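The fault log for run 251 listed one entry: grip confirmed, 0 N.

Huiling Meng read it twice. The Presora controller had reported a held part for 60 seconds with the jaws open. In the simulator this cost nothing. On the floor at Tirmont the same build had released a casting over the walkway in June, and Silviu Pascu had been standing two metres from it.

She reloaded the scene and stepped it forward by hand.

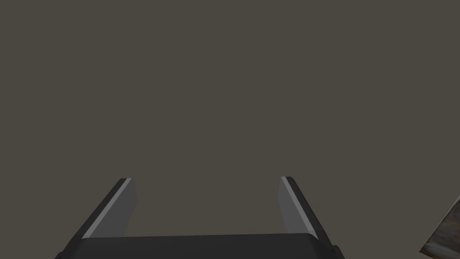

"Force is zero and the flag is true," she said. "It's reading the last good value."

Traian Dinu leaned over from the next desk. "Stale buffer?"

"The timeout's 400 milliseconds. Somebody commented it out."

He scrolled through the change history. The initials were his. The note beside them read: nuisance trips, restore before release.

Neither of them spoke for a while. The heater under the desk clicked on.

"I'll ring Silviu," Traian said.

"Put the line back first."

He typed it in, checked the units and saved. Huiling started run 252 — same seed, same pose — and opened a blank incident form while it loaded. Under Cause, she left the cursor where it was and waited for him to pull up a chair.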